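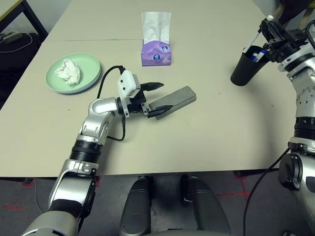

Figure 1. Table 3, desk layout: plate, tissue box, grey block and pen holder.

Tabletop Clearing Work Package – progress report to Priline, January
Prepared by Matilde Rocha, checked by Graça Mota

1. Status
The desk layout is now in regular use alongside the kitchen layout. We logged 261 clearing runs on it in the period, against a target of 250 agreed with Clamow. The running total for both layouts is 839. A further 39 runs were set aside owing to incomplete log sheets and are not included in either figure.

2. Item set
The set for this layout comprises a round mint-green plate, used tissue, a small purple tissue box, a grey rectangular block and a black cylindrical pen holder with pens. Used tissue goes on the plate, pens go in the holder. The block has no fixed place and may lie at any angle. The pale beige top has been kept.

3. Problems
Crumpled tissue remains the slowest item. Its shape differs each time, and the white sheet standing up from the box is sometimes taken for waste. The written procedure now says that tissue still in the box is left alone.
The pen holder tips easily when lightly filled. Serrano has quoted for a heavier one – delivery is four weeks.

4. Spending
Consumables stand at 50 per cent of the allocation. No change to staff costs.

5. Next period
Repeat the layout with the plate and holder exchanged. Revised log sheets to be issued before the first run. Graça Mota will send the item list for the third layout separately.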